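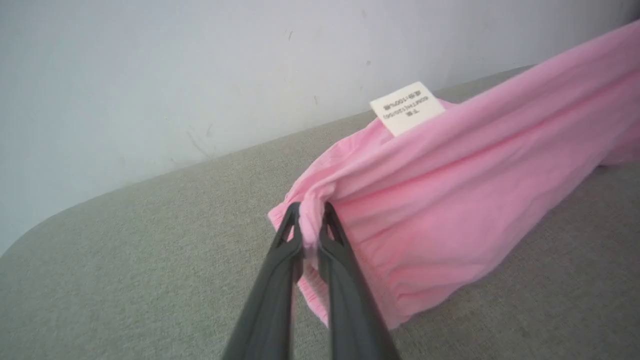 Peria Foreshore Submissions

README, last revised Dec 21, 2021

Contents: 792 written submissions made to Peria council during the September exhibition of the draft plan for the old Erraji boatshed. The plan would turn the shed into a meeting hall with a kiosk on the seaward side. Opinions on the kiosk vary. Opinions on parking do not.

Files

submissions.csv - one row per submission
themes.csv - one row per theme raised, so a cranky letter can take up a whole screen
streets.csv - street names tidied up, house numbers removed
codebook.txt - what the theme codes mean, including the ones we regret

Fields in submissions.csv

id: a number we assigned. It has nothing to do with council's own numbering, which restarts twice.
received: date stamped at the counter or on the email.
format: letter, email, web form or petition sheet.
position: for, against, mixed, unclear. "Unclear" covers 30 submissions, several of them quite long.
form_letter: yes or no. There were 164 copies of the one circulated by the Dusteck Road residents. Where someone added a line in pen, we kept the line and left the flag at yes.
text: the typed-up wording, spelling untouched. If a writer spelled harbour three ways, you will get all three.

How it was put together

Council released the submissions as scanned PDFs, some of them sideways. We typed out the handwritten ones and ran the rest through text recognition, then checked the results by eye. Two of us coded every row separately and argued over the differences. Names, phone numbers and one recipe were taken out.

Known problems

Four submissions are about a different boatshed. They are still in the file, marked position = unclear.
Petition sheets count as a single row however many people signed.
Theme code 4 (character of the village) was applied too generously early on. Treat it with suspicion.
Late submissions aren't included. Council says it read them.

Please don't use this to work out what Peria thinks. It records who had a free evening in September and owned a stamp.

Licence

Free to use and share with credit to the Trasutari Local Records Group. Corrections are welcome through the issues page. Views on the kiosk should go to council.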